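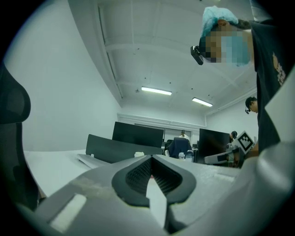
Injury watch: Reinholz still a doubt for Saturday

Well, I was hoping to bring you happier news this week, but it's Thursday morning and we still don't know if Kerstin Reinholz will be fit for the trip to Varkberg. She came off before halftime against Costello with a sore left hamstring (you all saw her sit down by the corner flag, and I think the whole stand groaned at once) and she has trained on her own ever since. Running in straight lines, a bit of light passing, no shooting and no sharp turns.

The club's line is that she'll be "assessed on the day." I've been writing this newsletter long enough to know that can mean anything from a full ninety minutes to a seat on the bench in a big coat. My guess? She travels, she warms up, and she comes on for the last twenty if we need a goal. I'd love to be wrong and see her name in the starting eleven.

It matters because Varkberg away is horrible. The field is narrow, the crowd is right on top of you, and they defend corners like their lives depend on it. We lost there last December with a full-strength side, and that was a game where we had most of the ball! Without Kerstin dropping deep to pick up the second balls, I worry we'll end up hitting it long and watching it come straight back. Grokia tried exactly that there two weeks ago and barely got out of their own half.

If she doesn't make it, I'd move the wide players inside and go with two up front. I know a lot of you want to see the kids get a chance, and I had plenty of emails saying so after the Costello game, but I'm not sure a debut at Varkberg is doing any teenager a favor. Save it for Gretia at home, when there should be a bit more room to play.

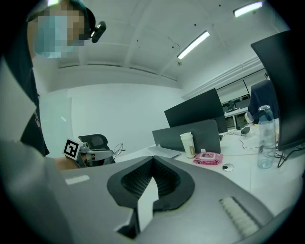 Away tickets are the other thing everybody is asking me about. Varkberg gave us 200 for the end behind the goal, and as of last night there were 72 left. They come off sale at noon tomorrow and there will be none at the gate, so please don't drive all that way on a hunch. Remember that they check bags at the away turnstiles, and they are fussy about drinks. A clear plastic water bottle like the one on the far right of the desk is fine as long as you take the cap off and leave it with the steward, but coffee in a cup with a lid has to be finished outside. I lost a very good latte to that rule last season and I'm still sore about it. Kickoff is at three, and the bus leaves from the north parking lot at ten sharp.

And finally, a word on the Costello crowd. The gate was 1,495, our best of the season so far, and what a noise you made after the equalizer! A draw felt like a fair result to me, although my brother-in-law, who sat next to me and disagreed with everything I said for two hours, thinks we threw away two points. Write in and tell me which of us is right.

I'll send out a short update on Friday night if there's any word on the hamstring. If you don't hear from me, assume we're all still guessing.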